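Preguntas frecuentes - Lakarmont, alquiler de mesas y vajilla para fiestas

Hemos reunido en esta página las preguntas que más recibimos por correo y por teléfono. Si la suya no está en la lista, puede escribirnos con el formulario de contacto y le contestamos en el mismo día laborable.

¿Con cuánto tiempo tengo que reservar?
Para una comida de familia es suficiente con 13 días. Para bodas y fiestas de pueblo recomendamos escribir mucho antes, y sobre todo para el mes de agosto, cuando casi todas las mesas largas están ya comprometidas desde la primavera.

¿Hay un pedido mínimo?
No para las recogidas en el almacén. Para la entrega a domicilio pedimos que el pedido incluya al menos dos mesas con sus sillas, o una cantidad de vajilla equivalente en precio.

¿Puedo mezclar modelos de platos?
Sí. Muchos clientes toman la serie blanca De Luca para el plato principal y la serie Clalora, que tiene el borde azul, para el postre. Las dos tienen el mismo diámetro y van en las mismas cajas. Lo que no podemos hacer es entregar cajas medio llenas: los platos viajan peor y se rompen.

¿Tengo que devolver la vajilla lavada?
No. Le pedimos solamente quitar los restos de comida y poner cada pieza en su caja. El lavado está incluido en el precio. Los manteles tampoco se lavan en casa, por favor - una vez nos devolvieron unos manteles de lino planchados con mucho cariño, y con la mancha de vino fijada para siempre.

¿Qué pasa si se rompe algo?
Contamos las piezas a la devolución, en nuestro almacén, y le enviamos la lista. Las dos primeras copas rotas no se cobran. Después, cada pieza se cobra según la tarifa que aparece en su contrato. Guarde los trozos grandes si es posible, así sabemos de qué modelo se trata.

¿Cuántas piezas tienen en total?
Tenemos casi 2.000 platos, contando todas las series. De la serie Clalora tenemos menos, por eso es mejor preguntar antes de imprimir el menú con los colores a juego.

¿Las carpas también las alquilan ustedes?
Trabajamos con la carpa plegable Drulleck, que se monta entre varias personas sin herramientas. La entregamos con pesos para las patas. Con viento fuerte no se debe montar, y en este caso le devolvemos el importe de la carpa completo.

¿Se puede pagar en efectivo?
Se puede, en el momento de la entrega. La fianza, en cambio, se paga siempre con tarjeta, y queda liberada cuando hemos revisado el material.

¿Qué hago si necesito cambiar la fecha?
Escríbanos lo antes posible con el número de su reserva. Si el material está libre en la nueva fecha, el cambio no tiene ningún coste. Si no está libre, le proponemos otro modelo parecido o la anulación.

¿Entregan en pisos sin ascensor?
Entregamos hasta el portal. Para subir el material por la escalera hay un suplemento, que depende del piso, y es necesario avisarnos al hacer la reserva.

Última revisión de esta página: 24/10/2023 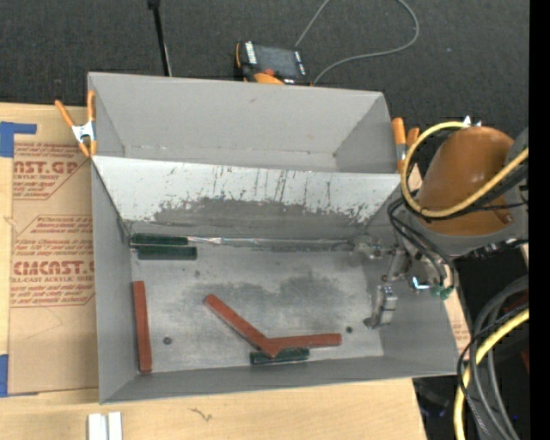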